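Última atualização: janeiro de 2025

Para: lista Automação de Serviços
Assunto: Re: Limpeza de passeios e frentes de loja – estado dos ensaios em simulação

Prezados membros da lista,

Em resposta à consulta reproduzida ao final desta mensagem, a coordenação do projeto Stiltholm apresenta a sua posição quanto à capacidade atual das máquinas de assumir a limpeza diária da calçada junto ao comércio. Seguem duas vistas do ambiente simulado.
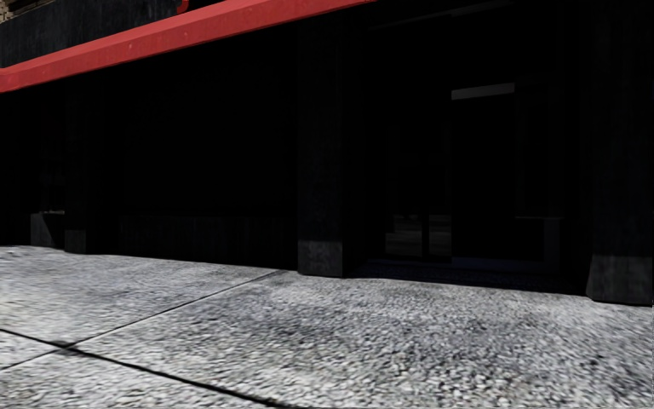
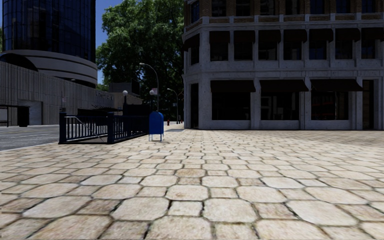

Ambiente urbano simulado: pavimento junto a uma fachada comercial (primeira vista) e praça com o edifício de esquina (segunda vista).

A tarefa é modesta para um empregado de loja: varrer até o rodapé da fachada, contornar as bases dos pilares e deixar limpas as juntas do pavimento. Para o sistema de navegação Posico, ela se divide em problemas de dificuldade muito desigual. O deslocamento em praça aberta pode ser considerado resolvido. Em 2000 percursos simulados, 1636 foram concluídos sem pedido de intervenção do operador.

O mesmo não se pode afirmar do trabalho junto às fachadas. A primeira vista mostra a dificuldade: entrada em sombra profunda, agregado claro logo adiante e uma faixa escura na soleira. Nessas condições, o planejador confunde com frequência sombra e desnível, e interrompe a varrição antes do rodapé. Na segunda vista, o calçamento de pedras hexagonais irregulares apresenta manchas escuras que o classificador de sujidade tende a marcar como resíduo – o que leva a passagens repetidas sobre pedra já varrida.

A lavagem de vitrines e o recolhimento de toldos permanecem fora do escopo. O braço fornecido pela Bodero será avaliado em bancada a partir de julho, e não há, por ora, previsão de ensaio em via pública.

Recomenda-se, portanto, que os associados mantenham os contratos de limpeza manual e considerem a máquina apenas para a área central das praças. O relatório completo pode ser solicitado à secretaria da lista.

Atenciosamente,
Coordenação do projeto Stiltholm

Mensagem anterior, enviada pela secretaria técnica da Issa:

> Prezados,
>
> A Issa administra 40 frentes de loja com calçada própria e
> estuda a renovação dos contratos de limpeza. Solicitamos
> informar se os equipamentos em desenvolvimento já permitem
> dispensar a varrição manual junto às portas e, em caso
> negativo, quais etapas do serviço poderiam ser
> automatizadas desde já.
>
> Atenciosamente,
> Secretaria técnica – Issa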